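Why a toy bin has high sides

A toy bin is an open box for storing toys. It can be made of wicker, plastic, cloth or metal. Metal is the heaviest of these, but it does not tear and it wipes clean.

The sides of a bin are called walls. High walls hold a deep pile, so more toys fit on the same patch of floor. They also stop balls from rolling out.

Many bins have walls that slope. The opening at the top is then wider than the base, and a hand can go in without scraping the edge. Empty bins of this shape also fit inside one another - this is called nesting. Jendham Primary keeps 15 bins in 3 nested stacks.

Soft toys behave differently from hard ones. A building brick keeps its shape when it lands. A soft toy squashes, flops and spreads out, and it may end up lying flat on the bottom.
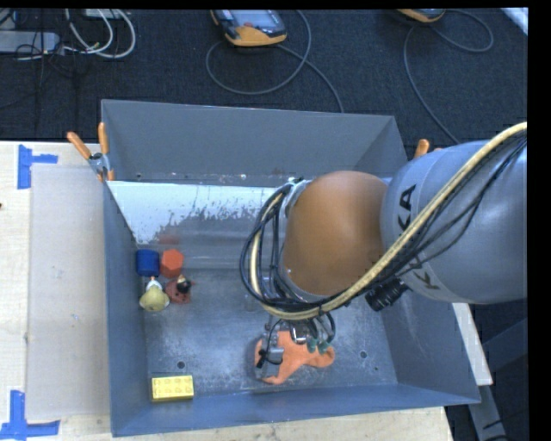
To lift a soft toy, take hold of a thick part, such as the body. Thin parts have less stuffing and their seams can pull open. Heavy toys go in first and soft toys last, with a space of 10 centimetres left below the rim.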